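Home News Exhibitions Visit Artists Press Contact

FOR RELEASE 2016-09-15

Tivwood's old rail cut gets a river of paper lanterns for three nights in February

Hi, it's Carmela Costa. I'm the artist behind Nepia, and the folks at the Jelance Arts Fund said I could write this release myself as long as I got the facts in, so let's get the facts in. Nepia is an outdoor light installation. It runs along the old rail cut in Tivwood, from the Mill Street bridge down to the feed store lot, and it opens this coming February for 3 nights. It's free. You don't need a ticket and you don't need to sign up for anything.

The piece is made of 2000 paper lanterns hung on wires at the height the river reached when it flooded the cut, back when my grandmother was a girl living on Depot Street. If you've spent any time in Tivwood you know the flood line, or at least you've seen the brass marker by the post office that everybody parks in front of. I walked past that marker for most of my life and never once looked up and thought, wow, the water was over my head. Then I did, one morning with a coffee in my hand, and I stood there long enough that a guy in a truck asked if I was lost.

So that's the idea. You walk down the ramp at the bridge end and you're at the bottom of the river, with the surface glowing above you. At the shallow end, near the feed store, the lanterns come down low enough that a tall person will have to duck (sorry, tall people). Then you walk up the steps and you come out through the top of it, which is the part I can't wait for!

The lanterns are blue-white on the inside of the cut and a warmer yellow along the banks, where the houses were. Each one on the banks stands for an address. I got the addresses from an old city directory at the library, and I've been writing them on the lanterns by hand with a brush, in pencil first and then ink. My handwriting was bad in grade school and it's bad now, but you can read them. If your family lived on Depot, Canal or Lower Mill, please write to me and tell me the house number. I have gaps on all 3 streets and I'd love to fill them before we hang.

There's sound too. The composer collective Zatard has made a piece for the cut out of recordings from the river itself, mostly under the ice last winter, plus the bells from both churches. It plays from small speakers under the bridge and it's quiet on purpose. You'll hear it best if you stop walking for a minute. I was nervous about adding sound at all, and then they played me the first version in my kitchen and I asked them to play it again.

Some practical things, because people have been asking me in the grocery store. The lights come on at dusk and go off at 10 p.m. The ramp at the bridge end is paved and works for wheelchairs and strollers. The far end has steps, so if you'd like to skip those, just turn around and come back the way you came, and you'll get to see the whole thing twice. Snow is fine. Wind is the thing I worry about, and if it's blowing hard we'll keep the lanterns down that night and put a notice on the Jelance website by noon. Dogs are welcome on a leash. Please leave the drones at home.

We're also running 2 lantern-folding days in the old depot building before the opening, and I need hands. Five hundred of the lanterns are being saved for those days so that people in town can make them. Kids are very welcome, and they tend to fold better than grown-ups, who want to argue with the instructions. Everything is supplied. Wear something you don't mind getting glue on. 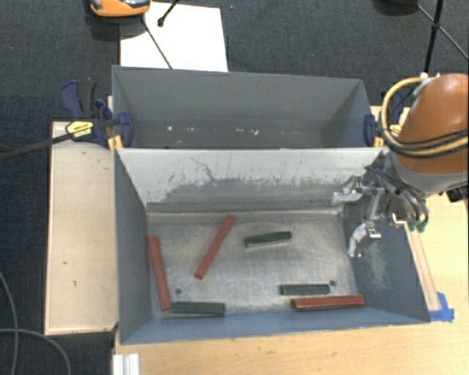
Red and green blocks in a gray metal bin.

Nepia is paid for by the Jelance Arts Fund and by the Town of Tivwood, which also agreed to turn off the streetlights on the bridge while the piece is up. I asked for that at a public meeting with a shaky voice and a very long slideshow, and they said yes before I got to the end of it. The lamps inside the lanterns are low-power and run on rechargeable batteries, and when we're done they go to the high school theater program. The paper will be recycled, apart from the address lanterns. Those go home with whoever can show me a family photo, a letter, or just a good story about the house.

I've made smaller pieces around the county, mostly in windows and once in a barn, and this is the first one I've done outdoors in my own town. I've been up early every day for weeks thinking about wire. My studio floor is covered in it.

Press who'd like to come see the lanterns being made are welcome at the studio any afternoon. Bring boots if you want to walk the cut with me, as the bottom end stays muddy. Interviews with me or with Zatard can be set up through the press desk at the Jelance Arts Fund. Drawings and a site map are available by request.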